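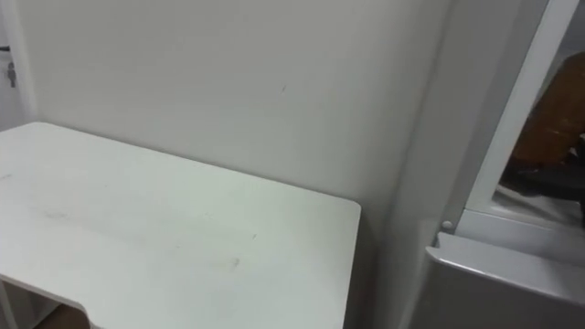
Did you check the clock on the head camera before you started blaming the gripper? A reader left that under the progress page we put up in December, and it sent us back to logs we had been staring past for weeks. We had blamed the gripper. We had the gripper in pieces on a towel, in fact, with the pads off and the finger screws lined up in a lid. So thank you, whoever you are, you get the first paragraph!

Putting the Drink Down: A Report on a Placement Fault
Home Robotics Project, Ernolport
Second semester report

What we set out to do

Our project teaches a Movholm mobile robot to do one small kitchen job: take a bottle of something to drink and stand it on the table next to the refrigerator. The job sounds tiny and it is wonderful. You need the base to park in the right spot, the head camera to find the table, the arm to come in over the edge without hitting the wall, and the Billden gripper to let go at the right height. Get any of those wrong and you have tea on the floor.

We got one of those wrong, and this report is mostly about that. The first-semester report covers parking and the arm paths, and those parts haven't changed.

The accident

During an afternoon session the robot came in over the table, stopped, opened its fingers, and dropped a full bottle past the edge. It hit the floor on its shoulder and the cap split. Tea went under the base and into the left wheel cover. One of us hit the stop button right away, the arm froze where it was, and we pulled the battery before anybody touched the puddle. No one got hurt and the wheel motor was fine after a night with the cover off.

What bothered us was how normal it looked. There was no jerk and no error. The log said "place complete" with a nice green line. As far as the robot knew, it had done a great job.

We stopped using liquid for the rest of that week and went to bottles filled with rice, which sweep up.

What we thought it was

Our first guess was the gripper. Clear plastic is slippery, and the Billden pads had been on since the fall. If the bottle was sliding down through the fingers during the swing, the release would happen in the wrong place. We cleaned the pads, then replaced them, then ran the lift test over and over with tape marks on a bottle. The tape never moved. It was a very good gripper the whole time and we owe it an apology.

Our second guess was the clear bottle confusing the depth reading. This was a better guess, and it does cause trouble (more on that later), but it couldn't explain a drop past the edge. The robot finds the table edge before the bottle ever comes into view, so a bad reading on the bottle should change the height of the release and leave the sideways position alone.

Then the comment came in about the clock.

What it was

The head camera and the arm controller each keep their own time. On startup they are supposed to agree, and the camera driver checks this once. If the camera gets unplugged and plugged back in while everything else is running, the check doesn't happen again. We unplug that camera a lot. The cable is short and it gets in the way when we work on the neck.

So after a replug, each camera frame carried a time stamp that was a little too late. When the base or the head was still, this did nothing at all. When the base was creeping in the last bit toward the table, the robot matched the old view of the table edge with a newer position for itself, and the edge ended up somewhere it wasn't. We moved the base at normal creeping speed and measured the error at the table edge with a ruler and a laser pointer. It came out to 24 millimeters, always toward the refrigerator side, where the gap is. A bottle aimed close to the edge has no room for that.
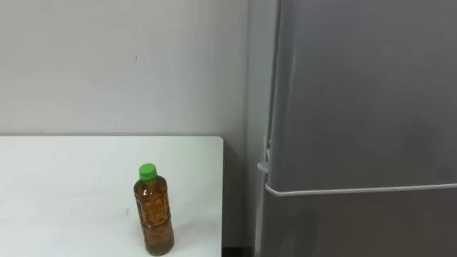 The release point we had picked made everything worse. We like the right front corner because it is the shortest reach for the arm and it leaves the most table free for a person. It also leaves the least margin. We had chosen that spot in the first month, when we were placing foam blocks and nobody cared if one fell, and then we never looked at the choice again once we moved up to full bottles.

How we tested it

We wanted to make the fault happen on purpose, which took longer than fixing it. We wrote a little script that shifts the camera time stamps by a set amount, and we ran the whole placement job with rice bottles and a foam mat on the floor. With the shift set to what we had seen after a replug, the placements drifted the same way every time the base was moving. With the base parked and still before the camera looked, the drift was gone. Seeing that on the plot was the best moment of the semester!

Then we turned the shift off and ran the old release point with the old code as a baseline. Out of 80 runs, 69 ended with the bottle standing inside our taped target. The misses in that set were mostly height problems, with the fingers opening too early and the bottle landing with a hop, and a few stops where the robot gave up looking for the table. None went off the edge. The clear bottle is probably to blame for the height errors, but we have only compared it with one painted bottle so far and we don't want to claim too much.

What we changed

The camera driver now compares clocks every 2 seconds, and if they disagree the arm will not open the gripper. It holds the bottle and beeps.

The base comes to a full stop before the table edge is measured. This makes the job slower and we don't mind.

The release point moved inward from the corner. The arm has to stretch more, and one of our old paths brought the elbow too near the wall, so that path is retired.

"Place complete" now needs a second look from the camera after the fingers open. If no bottle is found standing near the target, the log says so in red. We should have had this from day one.

The camera has a longer cable with a clip, paid for from the Assunção student fund.

Still open

The beep is too quiet to hear with the base fans on. We also found that the second look sometimes misses a clear bottle that is standing there perfectly well, so the robot reports a failure it didn't have. We can live with that for now, though it gets annoying during long sets of runs. A strip of colored tape around the bottle makes the problem go away, but that feels like cheating, and we'd love to try the side lamp first.

Liquid tests are back on as of this month, with the mat down and one person at the stop button for every run. Scripts for the time shift are in the project folder under "clock," along with the raw logs from the day of the drop. If you run a Movholm with a camera you keep unplugging, please try the script on yours and leave us a comment with what you find.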